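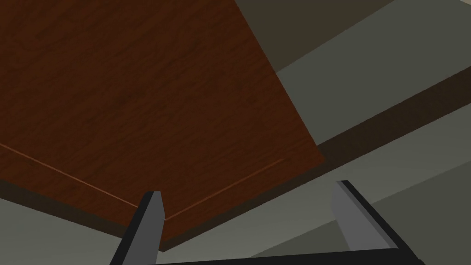 柜门班的新日常：仿真画面小相册

在Dranulberg装了这么多年柜子，我以前上班的标配是护膝、螺丝刀，外加一壶浓茶。现在茶还在，护膝倒是常常挂在椅背上，因为我有半天时间坐在屏幕前，看机械手在仿真厨房里跟柜门打交道（对，就是我，一个连打印机都不太敢碰的人！）。

事情从二月开始。公司在Bamdale的车间上了个项目，内部叫Văn，想让机械臂接手开关柜门的耐久测试。这活儿以前是我们轮流干的，一扇门开、关、开、关，一班下来要做822次，胳膊第二天抬不起来，脑子早就放空了。程序上真机之前先在仿真里练，练的时候得有懂柜子的人在旁边挑毛病，于是班长就看了我一眼……

这里放的都是仿真画面，视角贴着夹爪，刚看会有点晕。我头一天就把上下认反了，对着屏幕歪了一上午脖子。后来同事教我一招：先找木头的边，再找夹爪的两根手指，剩下的慢慢就顺了。

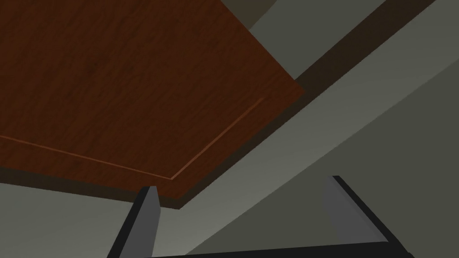 图文整理：柜门班老组员 ｜ 画面导出：Máté Barta

从下往上看木板，这个角度我太熟了，躺在地上装吊柜的时候天天看。左边那根手指的尖都快碰到板子下沿了，我看着就想喊一声“慢点”。板面上那道浅色的细线我也喜欢，沿着边走，到角上再拐过去，做过门板的人一眼就会盯住它。

说说班里的变化吧。最开始大家心里都打鼓，中午吃饭聊的全是“以后还要不要我们”。我也怕，真的，回家还跟老婆算了一晚上房贷。后来活儿确实变了：手动开门的班次撤了，多出来一个“看片”的岗，三个人轮。我们要在记录里写清楚哪个姿势别扭、哪个地方会蹭漆，写得越细，Máté那边改得越快。到现在我已经写了436条，字还是一样丑，好在都是打字。

也有不习惯的地方。以前干活能跟旁边的人聊天，现在一戴耳机就是半天，车间安静得怪怪的。而且看屏幕费眼睛，我去配了副新眼镜，这笔钱还在跟公司磨报销呢！

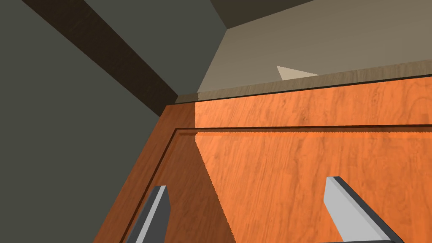 橙色木纹的柜门，两根手指都朝着门面，阴影落在左侧。

我跟Máté为了阴影吵过一架，友好的那种。我说真厨房里光线一变，门看着就像换了块料，他说那正好，就该多练几种光。吵完他请我喝了咖啡，我给他讲了半小时门板的木纹方向，他居然做了笔记。

下一步是Bromstead那边的展厅，他们订了2707扇门，抽检要用新流程。我会跟过去盯前几天，工具箱照带，护膝也照带，谁知道呢。年轻的几个同事已经在学怎么自己改参数了，我报了同一个培训，坐最后一排。 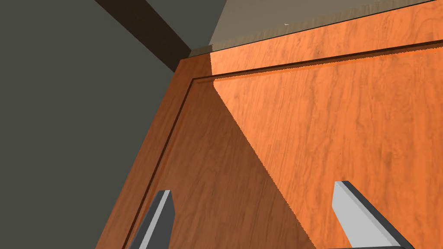
机械臂接手耐久测试以后，原来做测试的人去做什么？
一部分人轮班查看仿真记录并写意见，其余的人回到安装和返修，铰链调整和最后的手感检查仍然由人来做。

培训的笔记我会另外开一页放，想看的同事到茶水间找我要链接，顺便把我那只蓝色杯子还回来。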